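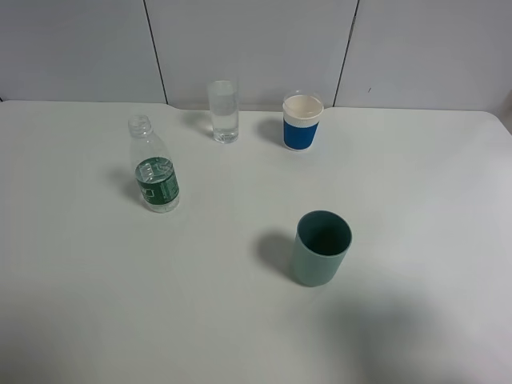
Drinking vessels on a white tabletop, including a water bottle with a dark green label.

Hondodgate cargo theft unit: how a trailer goes missing on paper first

8/13/25

The cargo theft unit of the Hondodgate police took 521 reports in its last reporting year. In 468 of them no lock was forced and no driver was threatened. The freight was released at the dock to someone who presented a valid pickup number, signed for the load and drove off.

The sergeant who runs the unit agreed to an interview on the condition that no name be used, as several of the cases are still open. The sergeant has worked property crime for 15 years, the last part of it on freight.

"People still picture a guy with bolt cutters at a truck stop," the sergeant said. "We get those. They are the short files. The long files start with an email."

In the usual pattern, a person obtains the login of a small trucking company, either by buying it or by sending a false invoice with a link in it. The login is then used on a load board, where brokers post freight that needs a carrier. The thief accepts a load in the real company's name, then hires a second, honest trucker to pick it up and deliver it to a different address.

"The driver often has no idea," the sergeant said. "He has a rate sheet, he has a pickup number, he goes where the sheet says. When we stop him he is as surprised as anyone, and he's also not getting paid."

Mac Suibhne, a freight broker with a yard on the east side of Hondodgate, lost two loads this way last November. Both were picked up within the same shift. The receiving warehouse reported them late only after the delivery window had closed, and by then the trailers had been emptied at a rented unit in Grutance.

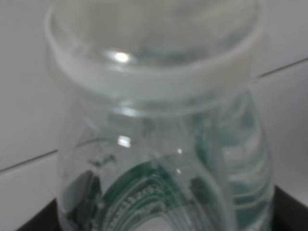

A clear plastic bottle, seen from above.

The delay between pickup and report is the main problem for investigators. A load due in three days will not be missed for three days. The sergeant said the unit asks every caller for the same items at the start: the trailer number, the plate, the seal number, the pickup confirmation, and the full email headers of every message in the chain.

"A screenshot of an email does very little for me," the sergeant said. "I can't read the headers off it. Forward it as an attachment. If your office manager deletes the mailbox to be safe, that is evidence gone."

Camera footage is the next request. Most yards in the area overwrite their recordings, some of them within a week. The unit sends a preservation letter the same day a report comes in, but a letter has no effect on a system that has already recorded over the file.

Asked whether dock staff should be held responsible, the sergeant said no charges had been brought against any of them in the cases that make up the year's total. "They matched the number they were given. The number was good. The check has to happen earlier, when the load is booked."

Mac Suibhne has since changed its booking procedure. A dispatcher now calls the carrier back on the phone number in the public registration record and ignores the one in the email signature. The company also requires a photo of the driver's license and the truck door before the seal goes on.

The unit keeps its case records in Alell, a database the department shares with Grutance. Entries can be searched by phone number, trailer number and drop address. The sergeant described one match in which a phone number from a stolen load of tires had been used four months earlier to book a load of floor cleaner.

"Separately, each of those was going nowhere," the sergeant said. "Together you have a number, two drop addresses and a lease application. A judge will sign a warrant on that."
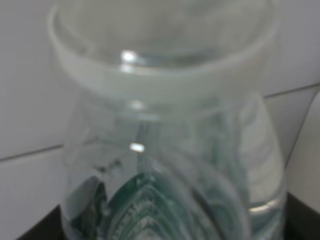

Recovery and charges

Recovered freight is seldom complete. Food and drink cannot be resold once the seal is broken, so even a full trailer may be a total loss for the insurer. Electronics and tools tend to be split up the first night.

Charging is also uneven. A driver who knew about the false delivery address can be charged with theft. The person who booked the load may be in another state or another country, and the case then goes to federal investigators, who set their own minimum for the value involved.

"I hand over the file and I get a case number back," the sergeant said. "Sometimes I hear from them, sometimes I read about it."

The unit takes reports by phone at any hour. Carriers who find loads booked in their name that they never accepted are asked to report that as well, even if nothing has been picked up yet.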